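Joltden Cutting Table CT-180
Section 4: Fitting and Aligning the Surface Mat

4.1 Before you start

The surface mat is supplied rolled. Unroll it on a flat floor with the printed side up and leave it for one night at room temperature. Do not use an iron or a heat gun to flatten it.

Tools and parts for this section:
Surface mat (part 33)
Edge clips, long and short
Soft cloth
Steel rule, 1000 mm
Hex key from the tool bag

CAUTION: The table top must be locked in the level position before the mat is fitted. An unlocked top can tilt when you lean on it. See Section 3.

4.2 Fitting the mat

1. Wipe the table top with the soft cloth. Remove all grit from the clip channels.
2. Lay the mat on the table with the Joltden name at the front edge.
3. Slide the mat back until it touches the rear stop.
4. Press the long clips into the front channel, starting at the center and working outward.
5. Fit the short clips at both ends.
6. Run your hand over the whole mat. If you find a raised area, release the nearest clips, smooth the mat, and refit them.

NOTE: Tables sold with the Lammers extension leaf use two mats. Fit the main mat first. Leave the clips off the edge that meets the leaf until Section 5 is complete.

4.3 Using the grid

The grid is printed in low contrast so that it does not show through thin fabric or tracing paper. It is intended for placing work on the table. Final measurements should be taken with the steel rule.

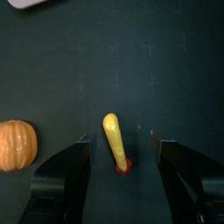 Figure 4-2. Faint grid markings on a dark work surface.

If the marks are hard to see, move the lamp to one side and lower it. Light from directly overhead gives the weakest contrast. The Fidier clip lamp can be mounted on either side rail.

4.4 Checking alignment

1. Place the steel rule along the front rail, with its zero end against the left stop.
2. Find the first full grid line behind the rail. It must run parallel to the rule along its full length.
3. Measure from the left stop to the center line of the grid. The correct distance is 615 mm.
4. If the distance is wrong, release the end clips, shift the mat, and measure again.
5. Tighten the two stop screws with the hex key. Do not overtighten.

4.5 Care of the mat

Clean with a damp cloth and mild soap. Do not use acetone, alcohol, or abrasive pads on the printed side. Adhesive residue can be lifted with the Trurnham gum block, used dry.

Rotary blades may be used on the mat. Craft knives may be used with light pressure. Do not use the mat for punching or for setting eyelets.

Replacement mats are ordered by table model and part number. Continue to Section 5 if an extension leaf is to be fitted. Otherwise, go to Section 6, Side Rails.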